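Print this article | E-mail to a friend

Drawer Scores Look Good. Look Again.

Tadgate has a new result out, and you have probably had the chart forwarded to you by now. A robot arm with a camera near its gripper learns to open small plastic drawers. The group's training method, which it calls Vavex, is said to get there from far fewer demonstrations than the usual approach needs. The headline is a 74 percent success rate on drawers the arm never practiced with. I spent an evening with the write-up and came away less impressed than the forwarding crowd.

Start with what Vavex does. Most teams doing this kind of work collect a pile of demonstrations, with a person steering the arm through the job, and then train a policy to copy them. Vavex throws part of the pile away. It scores each moment of each demonstration by how much the wrist view changes in the next instant, keeps the moments near contact, and thins out the long, dull reaches through open air. Tadgate started with 545 demonstrations and says the trimmed set trains a better policy than the full one.

Fine. It's a sensible idea and not a new one. People have been weighting contact moments more heavily for years, under a variety of names, and the write-up gives that older work one paragraph.

My trouble is with the test. "Drawers it never practiced with" sounds like a trip to somebody else's kitchen. Read the setup section and you find small desktop organizers on a white table, under bright light, nearly always with a tab that sticks out and can be hooked or pinched. A few had plain fronts. Those are in the appendix, where the success rate drops so far that I understand why they are in the appendix.

The tabs matter more than the authors let on. A policy that has learned to go to the brightly colored thing on the front and pull will do very well on this test. Whether it has learned anything about drawers is another question, and one the main table can't answer. Clear plastic is supposed to be the hard part, with glare on the fronts and the contents showing through, and the authors make a lot of it. But if the arm can steer by a spot of red-orange, it may not need to make sense of the plastic at all. 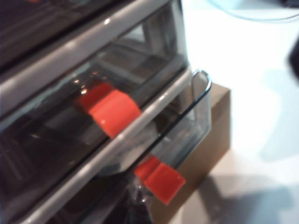

Essam Ghoneim wrote back after I sent around a draft of these complaints, saying I was being unfair about color. Every camera-driven policy uses whatever cue is easiest, he argued, and so do people. If the products on the shelf have bright tabs, a robot that uses bright tabs is doing its job. He was more bothered by the blur. A wrist camera moves with the arm and sits very close to its target at exactly the moments Vavex chooses to keep, so the method may be loading its training set with the softest views in the whole collection. He wanted to know whether anyone had checked.

I looked. There is no such check in the write-up. It would be cheap to run: sort the kept moments by sharpness, train once on the clear ones and once on the smeared ones, and report both. My own guess is that blur hurts less than he fears, but a guess is all it is.

On color we will have to go on disagreeing. I don't mind a robot using a cue. I mind a paper that calls the outcome "general drawer understanding" without once painting a tab gray to see what happens.

Then there is the counting. The 74 percent comes from 222 trials, a decent number by the standards of this field, where people have claimed breakthroughs on a tenth of that. But a trial counts as a success once the drawer has moved 10 millimeters. You could not get a paper clip out of a drawer that far open. No figure is given for drawers opened all the way, and none for trials in which the arm dragged the entire organizer toward itself, something light plastic units are very willing to do. The text mentions "minor base motion" and moves along.

The comparison policy, meanwhile, was trained with settings borrowed from the Benjelloun setup, which used a different arm and a camera fixed overhead. Tadgate says it did not retune them. I would have liked to see somebody try for an afternoon.

None of this makes the trimming idea wrong. The team at Akbridge plans to repeat the test in January with its own arm, including units with flat fronts and no tabs. Tadgate has agreed to share the trimmed set, and to its credit the full one as well. Until those numbers arrive I would hold off on rebuilding anybody's data collection around this.

Print this article | E-mail to a friend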